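Selling old electronics by mail — reuse the boxes or buy new?
Asked 2022-07-31

I'm clearing out my late uncle's radio stuff and I've got 64 little things to mail, mostly cables and adapters. Do buyers care if the box has been used before? New ones add up fast and I'm selling most of this for 5 bucks a pop.

3 answers

Vaughan Bright
Reuse them! I've been selling odds and ends on Gundero for years and I can't remember one complaint about a box. Peel off the old labels, cover any leftover barcodes with a marker, and check that the corners aren't mushy. If a box has gone soft, recycle it. For cables I do a loose coil and a twist tie, never a tight wrap around the hand — that's how you kink them. I like the kind with a hinged lid, they fold flat again and I can stack a ton of them behind the couch.

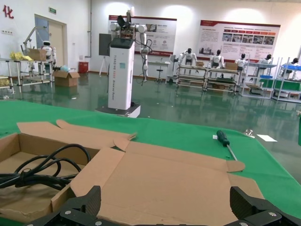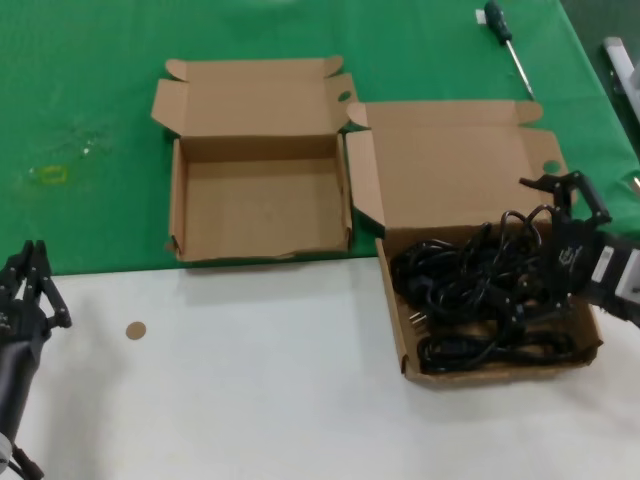
Oh, and weigh everything before you list it, tape included! I guessed on my first few and ate the postage. A cheap kitchen scale is fine.

stulleo_fan
padded envelopes. done

Ghumman
Agree with Vaughan on cables, but anything with a glass front I'd put in a new box. I had a meter show up smashed last August and the refund hurt. Also ask your post office about pickup, mine does it free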